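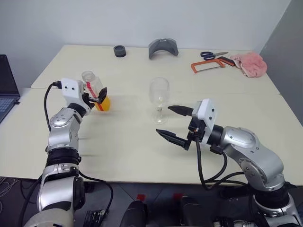
Zdenka Dumitrescu thought we should have quit at one arm, and wrote so in the shared log back in August: "One arm that works beats two that fight over the table." She had a point and I'll come back to it in the results part.

Two-Arm Pouring Station, Final Report
Andor Bodnár
Shop build, Clinlow shared workshop
Submitted 04/10/2020

1. What the project was

Build a two arm setup that can pick up a bottle with one hand, hold a glass with the other, and pour. No person touching anything after the start key. The project name is Pidari, from a list of made up words we had on the whiteboard, no meaning.

The proposal said "and set both down again without spilling." Kept that in. Regretted it later.

Arms were on loan from the department. Everything else we built or cut ourselves: base plate, cable routing, finger pads, the control script. Table was already in the shop.

2. Split of work

Me: base, cables, fingers, most of the test runs.
Zdenka: motion script, calibration, the log.
Both: arguing about the order of moves.

3. Build

Base first. Plate drilled wrong the first time, holes on the right side mirrored because I had the template upside down. Redid it. Second plate fits fine, one bolt is a bit tight.

Arms mounted left and right at the front edge, both reaching in over the table. Left takes the bottle, right takes the glass. Tried it the other way for a while and it made no diffrence except that the script had to be flipped, so we flipped it back.

Cables. This ate more time than anything. They run outside the arms from the grippers down toward the base, with slack left in a loop. Too short and the wrist pulls the plug at full twist, too long and the loop catches on the table edge. We pulled one plug clean out in testing, reseated it, added slack. Zip ties at the lower joints only. A proper sleeve would be better, did not get to it.

Fingers. Stock ones slid on smooth plastic. Made new pads from sheet rubber, glued, let sit overnight. First batch peeled because I didn't clean the surface. Second batch held for the rest of the project.

4. The bottle and the glass

Started with an empty bottle, which is too light and gets knocked over by the finger on the way in. Part full is much better. Went to juice after water because you can see the level from across the room, and because on video the water was basicly invisible.

Problem with a soft bottle: it squeezes. Close too hard with the cap off and juice comes up before you ever tilt. Close too soft and it rotates in the grip when the arm swings over. The usable range is small. We ended up at grip setting 921 on our scale (raw units, not a force, we never got the force reading to make sense). At 1,175 the bottle buckled. Everything between was a matter of how full the bottle was.

The bottle tips a little on pickup. The two fingers don't land at exactly the same moment, so one pushes first. We tried to fix it in hardware, shimmed one pad, got a tip in the other direction. Left it. The script now does a short pause after lift and corrects the wrist angle before moving sideways.

A wine glass was Zdenka's idea. I wanted a plastic cup. Her argument was that a stem gives the fingers somewhere to go, and a cup has to be squeezed at the wall. She was right about the grip and I was right about the breaking. The right hand comes in open and low, closes slow. Clear glass is also hard for the camera to find, so the glass position is fixed by a pencil mark on the table and not detected at all. I know that is cheating a little. It's in the limits section.

5. Script

Order of moves, final version:

home both
left to bottle, close, lift, pause, level
right to glass, close slow, do not lift
left over glass, tilt, hold, tilt back
left down, open
right open, back off
home both

The glass stays on the table the whole time. The proposal said lift it. We dropped that after the second broken one.

Collision check is crude. Each arm has a zone, and only one is allowed in the middle zone while moving. So the arms take turns and it is slow, but since adding it they have not touched. Before that they touched a lot.

The base version of the script came from the Lelunau class repo, Zdenka rewrote most of it. What is left of the orginal is the start/stop part and the file loader.

6. Results

Final test session, 7 full runs in a row, nobody resetting anything but the bottle and glass between runs.

Clean pour, both set down right: most of them.
Failed: 2. One was grip, the bottle turned in the fingers halfway over. The other was me, glass not on the mark.

Spills small in all the good runs, a few drops on the foot of the glass. Pour amount is not consistent. It depends on how full the bottle is at the start and the script has no idea about that.

Now Zdenka's point from the top. With one arm and a heavy cup we would have had a working pour by the end of August, easily. The second arm cost us the zone code, twice the cable work, the second plate. What it gave was a glass that doesn't slide when the bottle neck bumps it, and it does get bumped. I still think it was worth it. She still doesn't. We agreed to put both in.

7. Limits

Glass position fixed by hand.
No weight sensing.
Grip setting only good for this bottle shape.
Table has a seam across it and anything placed on the seam rocks. Keep the mark off it.
Stop key is on the laptop. Should be a real button.

8. If somebody picks this up

Do the cables before the calibration, we did it after and had to calibrate again. Clear your tools off the table before a run, ours were usually still at the back. Print the pencil mark as a proper jig. Spare rubber for the pads is in the Tomić drawer by the drill press, the glue is next to it but nearly out.

Log and script are in the project folder. Last few log entries are mine and short, sorry, we were out of time.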